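The Ferry Bell

My grandmother used to say that Clididlow was the sort of village you only found by missing the turn for Flestard, and as I had missed the turn for Flestard on the evening this story begins, I suppose she was right. She had been born there, in the end cottage above the slipway, and had left it at twenty with a cardboard suitcase and a hen. I never did learn what became of the hen.

It was February, and the rain was coming in off the estuary the way it does on that coast, sideways and with a good deal of salt in it. I pulled up beside the church wall, ate half a cheese sandwich, and listened to the engine tick. Then, somewhere down the hill and out over the water, a bell rang three times.

I knew that bell. I had never heard it in my life, you understand, but I had been told about it so often, over so many bowls of soup, that I could have hummed you the note. It had been hung at the end of the slipway in 1738, the year the ferry started, and if you stood on the Clididlow side and wanted to cross you rang it three times and waited for the ferryman to finish his dinner. The last ferry had gone over before my mother was born. The bell had been taken down soon afterwards, and it had gone, so my grandmother said, to wherever things go when they are put somewhere safe.

I put the sandwich back in its paper and got out.

There was a light in the cottage next to hers, and before I had properly knocked the door was opened by an old woman in a man's cardigan, who looked me up and down and said I had better come in, I was letting the warm out. She didn't ask my name. She said, "You've her chin," and put the kettle on, and that seemed to settle things between us.

I asked her about the bell, and she laughed until she had to sit down. It was her grandson's doing, she told me. He had gone round the village with a little recorder, asking the old people to sing him the note, and when he had enough of them to be sure of it he had built the sound up on his computer, layer upon layer, and run a wire down to a loudspeaker in the boathouse. It rang every evening at the hour the last boat used to go. Half the village had cried the first time. The other half had complained about the noise, and then one night it failed in a thunderstorm and they were the first at her door wanting to know what was wrong.

"He's in the back with it now," she said. "Take him his tea, will you? My knees don't care for that step."
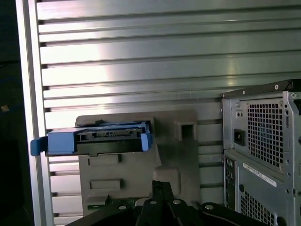 A bell, I have always thought, is mostly a matter of who is listening for it, and the young man in the back room seemed to have been listening for this one since he was small. He was a long, gentle person with biscuit crumbs down his jumper, and he took the mug from me without quite noticing I was a stranger. He told me about the voices first: how each of the old people had sung the note a shade differently, and how he had kept every one of them in, even the sharp ones, so that what went out over the water each evening was really a sort of choir. I asked him where they were all kept. He pointed with his teaspoon to a grey plastic bracket sitting against a ribbed, silvery metal wall, the sort of bracket meant for holding a drive. I said it seemed a very plain place to keep a choir. He considered this, and said the church had been plain too, before the Victorians got at it.

He had called the whole contraption Kombo, after a dog they'd had. There had been an earlier one called Lutix, after a cat, but it had been as unreliable as the cat.

We drank our tea. The rain went on at the window, and he asked me, rather shyly, whether I could sing.

I said that I couldn't, particularly. He said that didn't matter in the least, that most of them couldn't, and it was only that there was one voice he had never managed to get. There had been a girl in the end cottage, his gran always said, who used to stand at her window and answer the bell. Every night it rang, and every night she sang the note straight back at it, so exactly that the ferryman would sometimes put out from the far side for nobody at all and arrive in a temper. She'd gone away, though, long ago. He had written up to 400 letters, to every parish and newspaper he could think of, and never had a word back.

I must have been quiet for some time, for the old woman called through to ask if the step had got me.

I should like to tell you that I thought of something fine to say. What I did was think of soup. I thought of a narrow kitchen a long way inland, with the windows steamed over, and my grandmother at the stove with her back to me, stirring, and of the one note she always hummed while she did it, over and over, never a tune – just that, as steady as a lamp. It used to drive my mother to distraction. I had picked it up without meaning to, as children do, and I hum it still when I am driving, or waiting for a kettle, or lost.

So I put down my mug and told him I would need a moment, and might I have the window open. He thought that was a perfectly reasonable thing to want. The cold came in, and the smell of weed and wet rope, and he set the little recorder on the sill between us and nodded.

It took me three tries, and on the third the old woman came down the step after all, knees or no knees, and stood in the doorway with her hand held flat against the front of her cardigan.

I stayed that night on their settee under two quilts and a coat, and I never did get to Flestard. They were very good about it when I rang them. In the morning the rain had gone over and I walked down to the slipway before breakfast, where the tide was out and a few gulls were quarrelling on the mud, and I stood for a while at the iron post where the bell had hung, and finished my sandwich.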